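Gripper consumables budgeting

From the Nenach automation reference, equipment planning section. Last revised 9 Nov 2018.

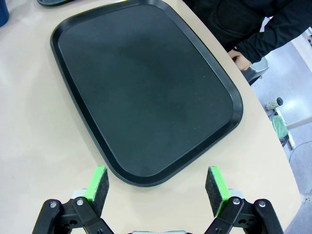
Gripper consumables budgeting is the part of equipment planning that covers the parts of a robot hand expected to wear out, together with the spares and labor needed to replace them. It is normally kept separate from the purchase budget for the arm, which is written off over a longer period. The largest line is usually the contact pads. On a two-finger gripper with black textured pads on bright green backing pieces, pad and backing are listed as separate items, and the screws at the linkage pivots are carried under general hardware. Wide, flat items such as a serving tray with a raised rim are treated as a demanding load class for planning purposes: the fingers hold a small part of the item, and the rest of its weight acts as a lever on the pads.

Scope

A consumables budget typically includes pads, pad backings, fasteners, cables that flex with the wrist, and protective covers. Calibration tools are included by some buyers and excluded by others. Software licenses, floor fixings and operator training belong to the installation budget. Batteries are counted only on mobile units.

Methods of estimation

The cycle method sets a replacement interval in grip cycles and divides the planned yearly cycles by it. Trongate, a contract integrator for catering and tableware handling, uses an interval of 2,000 cycles for foam-type pads on rimmed trays. The figure is a planning value and is revised after the first quarter of operation.

The calendar method replaces pads on fixed dates regardless of use. It overstates cost on lightly used cells but is simpler to audit. Luuk Martens, in his purchasing notes for the Hilto dish return line, preferred it for sites with fewer than three arms.

The inspection method has no fixed interval. Pads are replaced when an inspector finds a worn surface or a loose edge. Parts spending is lowest under this method, and labor is highest – a trade that depends mainly on local wage rates.

Spares holding

Most plans call for two complete finger sets per arm, one in service and one on the shelf. Where delivery is slow, a third is added. Backing pieces outlast pads and are often stocked at a lower ratio. Jinlong Dong and Wouter Van den Broek proposed pooling spares between cells that share a gripper model, which reduces shelf stock but requires the cells to be ordered to the same specification. Pooling was adopted at Hilto in July of the following budget year.

Common errors

Quotations often state the price of a pad without its backing or adhesive. In one tender reviewed by Willy Wuyts, the omission raised the first-year consumables figure by 46 percent once corrected. Another frequent error is to budget from the supplier's test object, commonly a rigid block, when the production item is thin, wide or smooth.

See also

Load class
Oddsson schedule
Spare parts pooling
Wrist cable life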